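Bring back the big shared table

Prikmont library has taken out its long tables and put in 18 little booths. One seat each, high sides, a socket. Very smart. I hate them.

A table is the cheapest public service going. You sit down, somebody else sits down, you nod. Thats it. No app, no booking. Dirnmont still has theirs and it's packed by 2 most afternoons – go and look. 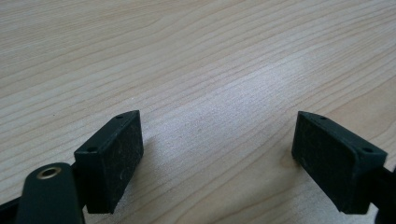
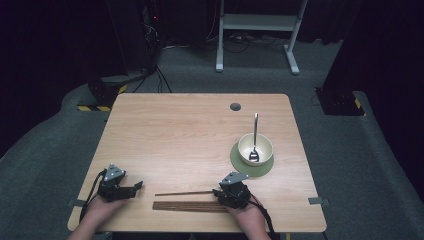
Pale wood tabletop, both pictures.

The booths cost 828 each, I'm told. For that money you could get a decent table and have change for chairs. And the old ones? Sold off, probaby to some café.

People say they want quiet. Fine. Have a quiet room as well. But almost 1,000 of us signed the petition and not one person I spoke to asked for a box to sit in.

Hoani branch is next on the list. Write to them before November, paper or email, either will do.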